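List: janano-users
Subject: Re: Wrist perception dropping out when the arm is covered
From: Baron perception software group
Date: November

Dear members of the list,

The message below was received from the integration team at Giltitlow and is quoted with their permission. Our reply follows the quoted text. Sites running the Janano stack with a wrist camera are asked to read it before moving to release 11.

> We are running Janano release 8 with the standard hand
> driver and the Tu planner. With the arm uncovered, the
> wrist perception node behaves as documented. With a fabric
> cover on the arm, the planner stops from time to time and
> reports "start state in collision". The joint positions
> are well inside their limits when this occurs.
>
> We reviewed the log and found 713 such stops. In nearly all
> of them the self-filter had left a cluster of points very
> close to the palm. Raising the padding on the hand links
> removes the stops, but the planner then refuses to bring
> the fingers near the floor.
>
> Is there a recommended setting for covered arms? We would
> prefer not to switch off collision checking for the hand.

Thank you for the clear report. We have been able to reproduce the behavior on our own equipment, and we agree that collision checking for the hand should remain on.

The cause lies in the self-filter. It removes points that belong to the robot by comparing the depth data with the link model, and the link model contains only rigid parts. A cloth cover is not in the model. Where it hangs away from the arm, its points pass through the filter and are entered in the obstacle map. The planner then finds an obstacle touching the hand and declines to start.
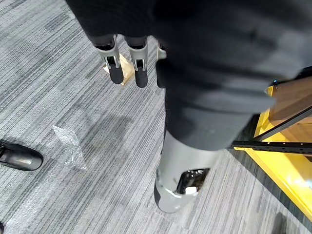

Larger padding is the wrong remedy, as the Giltitlow team found. Padding grows every link equally, so the fingertips become too large for work close to the carpet while loose folds may still lie outside the padded volume. It also hides small, flat objects such as card or thin packing film, which several sites need to detect.

Release 11 adds a separate entry for soft covers. The entry is attached to a named link and describes a region in which points are marked as "cover" and kept out of the obstacle map. The region moves with the link and has no effect on the finger links unless they are listed. Points marked as cover are still published on their own topic, so that a site may record them or apply its own checks.

Three limits should be noted. First, the region is fixed in shape, and a cover that slides or bunches up may leave it. Second, anything that enters the region is treated as cover, including a person's foot or hand. The region must therefore be kept as small as the cover permits, and it does not replace any safety function at the site. Third, clear plastic returns poor depth data with or without the new entry - please do not rely on the wrist camera alone to find it.

For sites that must stay on release 8, a partial measure is available. Set the parameter cover_hold to 30 frames. The node will then wait for a point cluster to persist for that number of frames before adding it to the map. This reduces stops caused by moving cloth, but it also delays the response to real obstacles, and arm speed should be lowered to match. We do not advise it for shared work areas.

Members who wish to test the new entry before the release may build from the branch named soft-cover. Reports should include the link name, the region file and a short log covering at least one stop. Please send large logs through the upload page and not as attachments, as the list server rejects them.

The planner message itself will also be changed. From release 11, Tu will name the link and the source of the points when it reports a collision at the start state.

Baron perception software group
Janano maintainers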